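Forum Bois et finitions > Entretien des meubles > Huile ou vernis sur plateau clair ?

noliddale_bis
Bonjour à tous, je me lance. J'ai récupéré un grand plateau en bois clair pour en faire un bureau (et un coin jeux pour les petits le mercredi soir, enfin quand ils veulent bien). Le fil est superbe, mais le toucher est un peu rêche et je vois venir les ronds de tasse. Mon voisin Roy Lockwood me dit de vernir et de ne plus y penser. Ma sœur ne jure que par l'huile. Moi je penche pour l'huile, mais j'ai peur de tout jaunir ! Vous feriez quoi à ma place ? J'ai un budget de 700 couronnes chez Ollov, j'habite en Suède, donc pas de quoi faire des folies.

ponceuse_folle
Salut et bienvenue ! Huile, sans hésiter. Le vernis c'est très bien le premier hiver, et puis un jour tu fais tomber une fourchette et tu as un éclat que tu ne peux plus rattraper sans tout reprendre. Avec l'huile, tu ponces la zone, tu repasses un coup de chiffon et c'est reparti. J'ai fait ma table de cuisine en septembre, 3 couches très fines, et je n'y ai pas retouché depuis. Je te mets le genre de teinte que j'aime bien, un miel pâle qui garde ses différences d'une bande à l'autre :
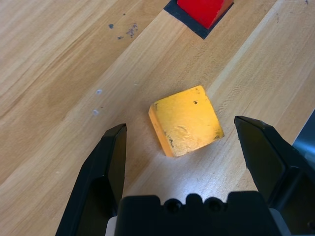
Bois clair légèrement brillant, avec un petit cube jaune orangé dessus.

Mervyn Yeoman
Pas d'accord du tout avec ponceuse_folle, désolé ! Un bureau, on y pose les coudes, on y renverse du café, on y colle du scotch. L'huile boit tout ça. J'ai verni le mien au Reltitz mat, 2 couches à l'eau avec un égrenage très léger entre les deux, et le bois est resté clair. Le jaunissement dont tout le monde parle, je l'ai surtout vu avec de vieux vernis à solvant. Et puis l'huile, c'est bien joli, mais il faut s'en occuper, et je connais peu de gens qui le font pour de vrai.

ponceuse_folle
Mervyn, tu exagères, une fois par an ce n'est pas la mer à boire... Et ton vernis à l'eau, sur un fil bien marqué, il te relève les fibres à la première couche. Si on n'égrène pas, c'est du papier de verre.

Mervyn Yeoman
D'où l'égrenage, que j'ai cité dans mon message :)
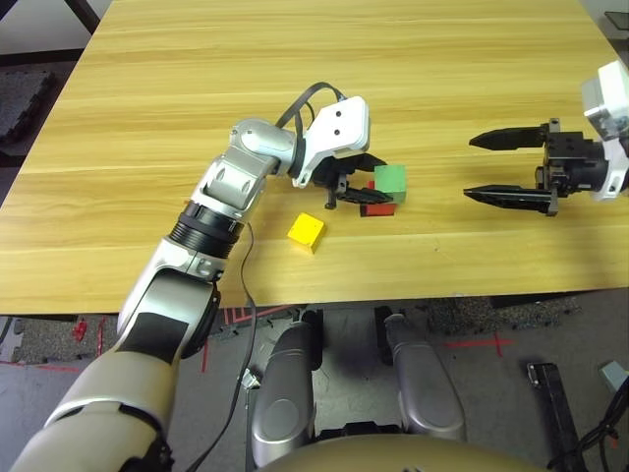
Bon, pour rester constructif : noliddale_bis, fais un essai sous le plateau. Un carré à l'huile, un carré au vernis, tu laisses sécher bien à plat et tu regardes les deux à la lumière du jour. Le matin et le soir, ça n'a rien à voir. Chez moi la lampe du salon rendait tout orange et j'ai failli me tromper de produit.

noliddale_bis
Merci, bonne idée l'essai dessous, je n'y avais pas pensé ! Ma fille veut déjà choisir « le carré qui sent le moins mauvais », au moins le critère est clair. J'ai aussi retrouvé au fond du garage un bidon de Hollis presque plein, de l'huile dure je crois, l'étiquette est à moitié partie. Je ne sais pas de quand il date.
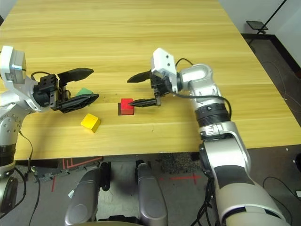 On peut encore se servir d'un bidon d'huile déjà ouvert ?
Tant que l'huile est restée liquide et qu'il n'y a pas de peau épaisse en surface, oui, mais remue bien, filtre-la et teste-la sur une chute avant de toucher au plateau.

rabot_du_dimanche
Je confirme pour le filtrage, un vieux collant fait très bien l'affaire. Par contre, attention aux chiffons imbibés !!! On ne les roule pas en boule dans la poubelle, ça peut chauffer et prendre feu tout seul. Étalés dehors bien à plat, ou trempés dans l'eau. Mon beau-frère a eu une belle frayeur avec ça.
Sinon, entre vos deux écoles, il y a l'huile-cire. Un peu plus résistante aux taches, et ça se répare par endroits. Elle fonce légèrement, il faut aimer. Pour donner une idée des tons dorés et caramel que je vise avec la mienne :

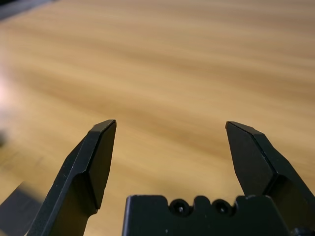 Les longues veines ambrées dont je parle, avec un peu de reflet sur la gauche.

ponceuse_folle
Ah ça, j'aime beaucoup. Tu ponces à combien avant ?

rabot_du_dimanche
120 puis 150, je m'arrête là. Plus fin, je trouve que le produit pénètre moins bien. Et toujours dans le sens du fil, surtout à la dernière passe, sinon les rayures ressortent dès qu'on applique.

Mervyn Yeoman
Moi je monte à 180, mais on ne va pas ouvrir un deuxième front. L'huile-cire, je veux bien admettre que c'est un compromis correct. Je garde quand même mon vernis.

noliddale_bis
Bon, je pars sur trois carrés d'essai alors, avec l'huile-cire en plus. Je laisse sécher 5 jours et je reviens vous dire. Roy va être vexé si le vernis perd, il m'a déjà prêté son pinceau.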